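Forkano Lidded Storage Box, Large

Home / Storage / Boxes and bins / Lidded boxes

Item: Forkano lidded box, large
Color shown: peach-pink
Maker: Forkano
Sold by: Farncombe Home Storage
Page updated: 26 Mar 2026

Product summary

A rigid plastic box with a raised lid and a front latch, intended for shelf, closet or tabletop use. The large size takes household tools, sewing supplies, spare cables, first-aid stock or seasonal clothing. It replaces the earlier Hayes box, which had a flat lid and was discontinued in February.

Construction

Body and lid are molded plastic. A rim projects around the middle of the box where lid and body meet, and serves as the lifting edge. The latch is centered on the front side and is molded in a color close to the body. It closes with thumb pressure and opens by pulling the lower edge outward. There is no key lock.

The lid is raised. This adds internal height over the center of the box, so bulky items can sit slightly above the level of the rim and still clear the lid when it is closed. Small items such as screwdrivers or a parts case can be left on top while the box is on a level surface. Clear the lid before opening or carrying.

Included

1 box body
1 lid with latch fitted
2 spare latch pins, taped inside the lid
1 label sheet

Load and stacking

Maximum load on closed lid: 7 lb, evenly spread
Stacking: not recommended above 2 boxes
Carrying: hold under the rim with both hands. Do not lift by the latch.

The latch is rated by Forkano for light household use. If it is opened many times a day, check the pins every 100 openings or so and replace them when the lid begins to rattle.

Use with open bins

The Clornulness open bin is listed separately and pairs well with this box. It is a rectangular plastic bin with rounded corners and a thick rim, available in orange. It has no lid and suits soft items that are taken out often: small bags, folded clothing, fabric pieces. Place the bin on the side nearest the user and keep the lidded box behind or beside it for items that are needed less often. Long narrow cases, such as pencil or glasses cases, fit better lying in front of the box than standing in the bin, where they tend to tip.

Fold fabric flat before loading the bin. Straps should be tucked in or laid across the contents so that they do not hang over the rim.

Cleaning

Wipe with a damp cloth and mild dish soap. Dry the latch before closing. Do not use solvent cleaners or abrasive pads. Not suitable for dishwashers. Adhesive labels should be peeled off slowly. Warm water loosens any residue.

Customer note

"The lid clears a full-height spool rack, which the Hayes box did not. The latch was stiff for the first week and is fine now." Dénes Bognár

Ordering

Single boxes ship in a plain carton. Trade orders of 400 units or more ship on pallets and are quoted separately. Spare latch pins are sold in pairs. Replacement lids are not sold without the body. Unused boxes may be returned with the label sheet intact. 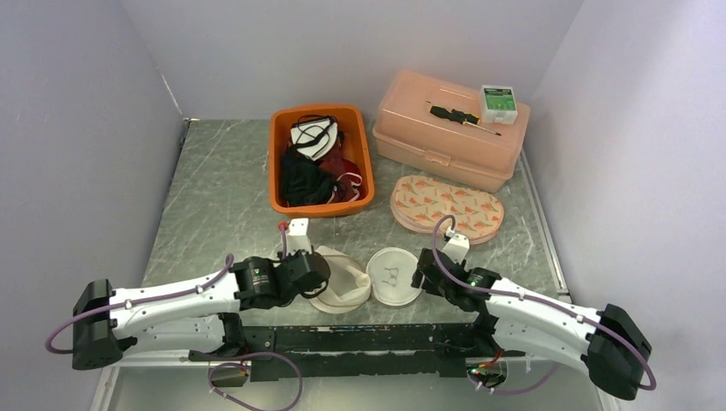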